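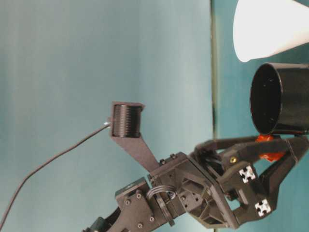
Ermelinda Falcão

Utitier Nesting Cups: Set-up and Storage Guide
Section 2: Checking, Nesting and Putting Away

2.1 Before you start

This section covers the open cups, the threaded cylinder and the small red filler piece. The white cone is dealt with under Storage. Work on a plain, level surface with good light. Allow 20 minutes the first time.

NOTE: Cups may be set down on their sides during checking. A cup on its side shows the inside wall and the rim together, but it can roll. Keep it well back from the edge of the surface.

2.2 Checking the threaded cylinder

1. Hold the cylinder near its open end. Do not grip it by the threads.
2. Turn the open end up and look down the inside wall for grit or label residue.
3. Tilt the cylinder and follow each ridge of the thread under the light. A bright line is normal on a glossy part. A line that runs across the ridges may be a scratch.
4. Run a dry, soft brush along the thread, following the direction of the ridges.

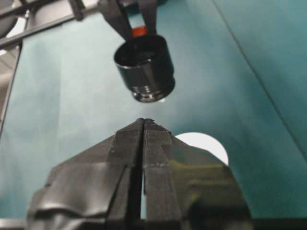

Fig. 2-B. Black cylinder, open end up, with raised ridges near the lower end.

5. Wipe the rim at both ends with a lint-free cloth.
6. Stand the cylinder to one side. It is put away separately and must not be forced into a cup.

CAUTION: Do not oil the thread. Oil holds dust and will mark the inside of a white cup if the two touch in storage.

2.3 Setting out

7. Clear a space for the cups and keep the cone away from it. The cone has a wide lower lip that chips easily when knocked.
8. Place the red filler piece where it can be reached without leaning over the cups.
9. Check the packing card (form 909, supplied in the Droneck carton) and put a pencil tick beside each part as it is set out. 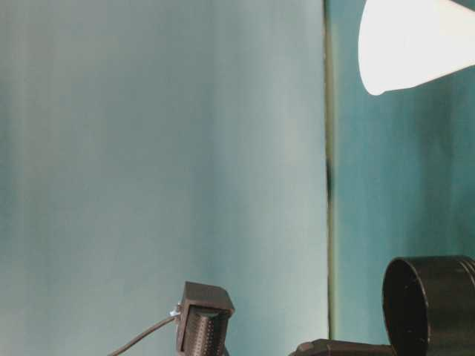

One reader has written that the card is easier to use at the end, once everything is clean, as parts tend to get moved during wiping and the ticks then mean very little. Either order is acceptable provided the card is completed before the carton is closed.

2.4 Nesting the cups

10. Pick up the white cup and look into it. Ridged rings run around the inside towards the base. Crumbs and dust collect between them, so brush from the base outwards.
11. Bring the dark cup up behind the white one, with both mouths facing the same way.
12. Slide the white cup in until it meets light resistance, then stop. Twisting it further will wedge the pair. 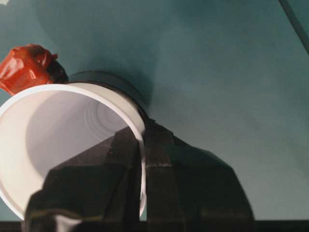
13. Check that the white rim stands clear of the dark one all the way around. If it sits lower on one side, draw the cups apart and repeat step 12.
14. Lay the filler piece beside the nested pair — never inside it — and close the carton.

2.5 Storage

Store the carton flat on a shelf with at least 104 mm of clear height. Wrap the cone in tissue and place it last. Do not stack other cartons on top.

If a nested pair has wedged, see Section 3, Separating Stuck Cups.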